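Skillix recrute pour les retransmissions du tournoi de Zerkgate : 30 postes, et quelques réserves

Communiqué de presse

Le club de football de Zerkgate accueillera en février un tournoi en salle de six jours. Skillix, agence d'intérim, a été chargée de pourvoir 30 postes temporaires : accueil, billetterie, buvette, rangement des gradins. Les candidatures sont ouvertes.

On lit souvent, dans les annonces de ce genre, que ces missions « changent une vie » ou « ouvrent les portes du sport professionnel ». Skillix préfère ne pas le promettre. Lors de l'édition précédente, 77 personnes avaient postulé, dont beaucoup espéraient voir les matchs. La plupart des postes se tiennent dans les couloirs, dos au terrain, et il faudra s'en contenter.

L'organisateur, Prileo, annonce une salle pleine et 100 % des places vendues avant l'ouverture. Nous attendons de voir. Les contrats, eux, ne dépendent pas de l'affluence : les heures prévues seront payées, que les gradins soient garnis ou non. Ce point a été demandé par écrit et obtenu.

Aucune connaissance du football n'est exigée. Les débutants recevront une demi-journée de formation, rémunérée. Quant à l'application Xiao, censée répartir les équipes « en temps réel », elle sera utilisée pour les plannings, mais une version papier restera affichée au vestiaire du personnel. Les démonstrations nous ont paru convaincantes, ce qui est le propre des démonstrations.

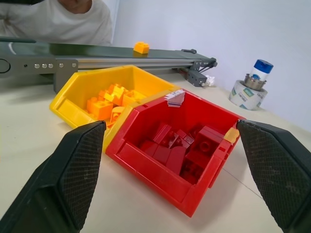
Dernière mise à jour de la page : 12 septembre 2018

Les candidats doivent être majeurs et disponibles sur toute la durée du tournoi, soirées comprises. Un CV d'une page suffit, la lettre de motivation est facultative. Les entretiens se dérouleront dans les locaux de Skillix à Zerkgate.

Contact presse : service communication de Skillix, Zerkgate. Dossier et grille des horaires sur demande.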